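Gripper comparison: desktop PC disassembly cell

September 25, 2024

Part of the Drovard bench trials. Gallery 4 of the series.

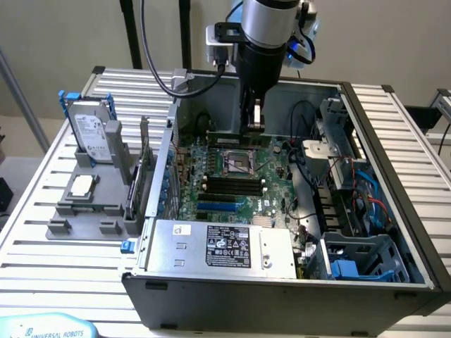 The trial compares two parallel grippers, the Clokow and the Zastar, on the same arm and with the same set of parts. The parts are a processor, a hard drive in its carrier, an expansion card and memory modules. Each has to be taken out of a desktop case and set down in a known position. Both grippers use two straight fingers and the same wrist camera mount, so the tool offset is the only thing changed in the program between runs.

A printed fixture to the left of the case has a square pocket for the processor, with the drive and the card held upright behind and beside it. The case lies on its side on the slotted table, which gives the arm a vertical approach to the board.

Cables are the main constraint on finger length. Short fingers bring the gripper body down too close to the drive cage. Long ones clear it but flex under side load, and the card then leaves its slot at an angle. The present set is a compromise and was cut in March.

Force limits were set by hand on the pendant and left alone for the whole series. The series covers more than 3000 cycles, with a finger pad change every 600. Pads were supplied by Dimitrov in a single hardness.

Results for the memory modules are listed separately, as the latches are still opened by hand.

Next gallery: angled fingers, same case.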